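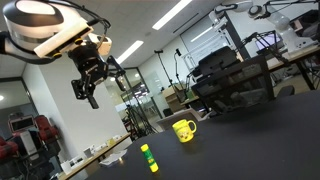 Figure 1. Open gripper above the table.

3. Dark tabletops in shared rooms

3.1 Setting and sample

The survey covered 40 tabletops in 13 shared rooms in Drimum and Sesteo. All of the rooms are open to the public or to a large staff, and all of them replaced older light-colored tables with dark matte ones during the past decade. We left out tables with a cloth or a glass cover. We also left out tables that had been refinished, as the owners could seldom tell us what had been done to them or when.

Each room was visited once in July, in the morning, before the first cleaning of the day. The blinds were left as we found them. Two raters worked separately and did not compare scores until the visit was over. A paper questionnaire was left in each room for two weeks, and 202 completed forms came back. Most of the forms from Sesteo were filled in by people who used the room every working day. The Drimum forms came from a more mixed group, including many one-time visitors, and we report the two towns separately where this matters.

3.2 What was scored

Marks were sorted into scratches, scuffs, rings and stains. A scratch is a single line that can be followed by eye from one end to the other. A scuff is a group of fine lines, often crossing, where no one line stands out. Rings come from cups and plates. Everything else that did not wipe off with a dry cloth was scored as a stain. Dust was noted but not scored.

The line between scratches and scuffs gave us the most trouble. A long scratch often fades toward one end, and the raters did not always agree on where it stopped. On dark matte finishes the two kinds of mark can also lie close together, and a person standing at the table may take them for one worn patch. Where the raters differed, we kept the lower score.

Scores were given on the five-step Farkas wear card, which was made for flooring but has been used on furniture before. The card assumes light falling from directly overhead. In rooms lit mostly from the side, the same table can move up a full step depending on where the rater stands. We asked both raters to score from the long side of the table, with the nearest window to their left. This was not possible in two rooms, and those scores are marked in the table at the end of the section.

3.3 Visibility against the surface

Owners gave the same reason again and again for choosing dark tables: they hide stains. Our scores bear this out for coffee and tea. They do not bear it out for scratches, which show up pale on a dark finish and draw the eye, or for dust. Several people wrote on the form that the table "always looks dusty," including in rooms that were wiped down twice a day.

Contrast also affects how people see the things left on a table. Respondents remembered bright cups more often than white ones, and gray or black items were rarely mentioned at all - even when the raters had noted them during the visit. A strongly colored cup on a charcoal ground is easy to find from across a room. 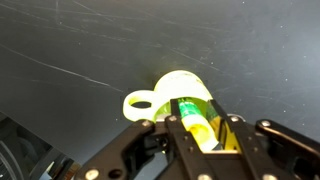
Figure 2. Bright yellow-green plastic cup with a looped handle against a dark gray matte surface. Pale scratches and fine scuffs are visible on the surface.

We had expected that people who noticed more items would also report more wear, on the grounds that both depend on paying attention. The forms do not show this. People who used a room daily listed many items and little wear, and one-time visitors did the opposite. Daily users may simply have stopped seeing marks that were there when they arrived. A follow-up with new staff would be one way to check, though it would need a longer period than we had.

3.4 Cleaning practice

Rooms that used dry cloths had more scuffs than rooms that used damp ones. The gap was larger in Drimum. Two of the Drimum rooms had changed to the Virkidura cleaning schedule, which calls for a damp cloth first and a dry one after, but too recently for any effect to appear in the scores. One owner kept felt pads under all heavy items and had the lowest scratch score in the survey - though the room was also among the least used, and we do not separate the two effects here.

Table age was known for fewer than half of the tabletops. Where it was known, older tables had more stains, while scuffs followed the cleaning method more closely than age. Scratches followed neither.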